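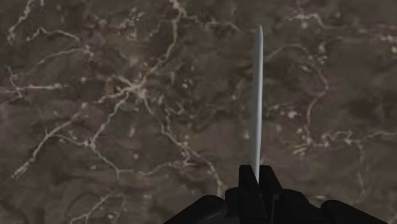

Flostent Countertop, version 2

Search products, docs and forum
Search

Flostent Countertop is a simulated kitchen for people who teach robot arms to handle everyday things. You get a furnished room, two arms with parallel grippers, a long marble counter and a pile of household objects to put on it, all ready to run in the Urquhart simulator. Version 2 went up on Dec 6, 2024, and we've been having a ridiculous amount of fun with it at Volero.

The first version had a plain gray counter and a handful of boxes and mugs. It did its job, and plenty of you built good work on it, but it was a bit like practicing piano on a tabletop. This time we wanted the stuff that makes a real kitchen counter hard: veined stone that confuses a depth estimate, thin utensils that lie almost flush with the surface, tall things that get in the way of an elbow. Knives got the most attention (more on those further down).

What's in the kit

The kit has 28 task setups, each with its own start layout, reset rules and success check. Some are short, such as picking up one utensil and holding it upright. Others ask both arms to share the counter and clear part of it without bumping into each other, and those are a real workout for a planner!

There are 300 object variants to draw from. Bread, bottles, cups, rolls of paper towel, grinders, produce and cutlery are all in there, with changes of size, color and weight. You can pin a layout so it comes back exactly the same every time, or let the shuffler loose and see what your policy makes of a loaf parked where the knife used to be.

We also include 700 demonstration runs, recorded by people driving the arms by hand. They come with joint positions, gripper commands and every camera view you had switched on in the config. Some of the demonstrations are clumsy. We kept a share of the clumsy ones in, marked as such in the run log, and several early users have told us those turned out to be the ones they learned from.

The room is called Ivimwood, after the wood floor, which took our scene team longer than anyone would like to admit. You can swap the counter stone and the floor separately, and the lights can be moved or dimmed from the same settings file.
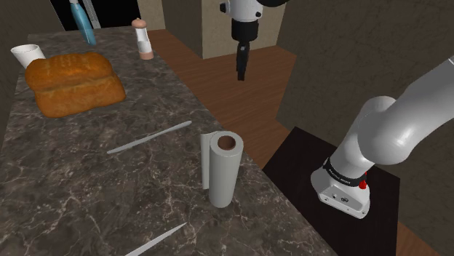

Ivimwood with bread, knives, paper towels and a pepper grinder on the counter, both arms in view.

Working with thin objects

Thin, flat things are where a lot of simulated grasping falls apart. The fingers come down, the contact solver gets nervous, and a butter knife goes off like a firework. We spent most of July on this and it was worth every hour. Finger pads now have their own contact settings, separate from the rest of the gripper, and every utensil ships with a collision shape made for it by hand. If you squeeze a knife at one end and lift, it should pivot between the pads the way you'd expect, and it should stop pivoting when you close harder.

"I kept a table knife next to my keyboard the whole month," says Paweena Pongsiri, who led the scene work. "I'd pinch it, tilt it, drop it, then go back and do the same thing in the simulator. My desk has dents in it now. But the day I ran the pick task and it felt like my own hand doing it, I ran it again maybe thirty times just for the pleasure of it."

Close to the counter, the stone matters as much as the contact. Pale veins and a pale utensil can look a lot alike from a few inches away, particularly with a soft camera setting, and a detector trained on plain tabletops will happily try to pick up a vein. You can turn the veining down to nothing while you're getting started and bring it back in steps. We'd suggest leaving it on low from day one, though. The habits your model picks up on a blank surface are hard to break later. 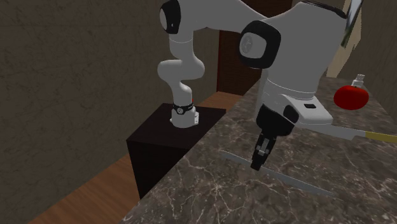
Gripper fingers pointing down over a flat blade, with a yellow-handled knife farther along the counter.

Cameras

Put them wherever you like. The kit comes with presets for a close view near the gripper and for wider room views, and every preset can be nudged, blurred or given a different lens. Frames are stamped with simulator time, so views from separate cameras line up without any fiddling. Segmentation and depth are available per camera, and you can leave them off to save disk space (they add up quickly on the long tasks).

One small thing we're fond of: cameras can be set to jitter a little between runs, as if somebody had brushed against the stand. Very handy for finding out how much your policy depends on a perfect view.

Getting it running

1. Install Urquhart and open the package manager.
2. Add the Flostent package and accept the license.
3. Run the check script. It loads Ivimwood, moves each arm through a short stretch and writes a report.
4. Pick a task from the list and press Reset once before your first run, so the objects settle on the counter.
5. Start with the single-arm tasks. The second arm can be parked from the task menu.

If the arms twitch at startup, your time step is probably too long. Use the value in the sample config and go from there.

Known rough edges

Bottles are rigid and sealed, so no pouring yet. Paper towels can be picked up and moved as a roll, but tearing off a sheet isn't supported, and the loose sheet is stiff. Bread doesn't slice either. We know! It's the first thing everybody tries with a knife and a loaf on the same counter, and Paweena has a slicing prototype that makes the most wonderful crumbs and brings a good workstation to its knees. It will come when it's fast enough to be useful.

Reflections on the marble are simplified when you run many rooms side by side. For final renders, switch to the full lighting mode and expect it to take a while.

Licenses and updates

A lab license covers everyone in one research group, with all version 2 updates included. Classroom licenses have the same rooms, tasks and objects, and leave out the demonstration runs. Owners of the first version can move their old task files over with the converter in the tools folder. Layouts come across cleanly, but grasp settings need to be checked by hand, as the finger pads now behave differently.

Object requests go on the forum, in the Flostent section. The pepper grinder started out as one of those, so please keep them coming.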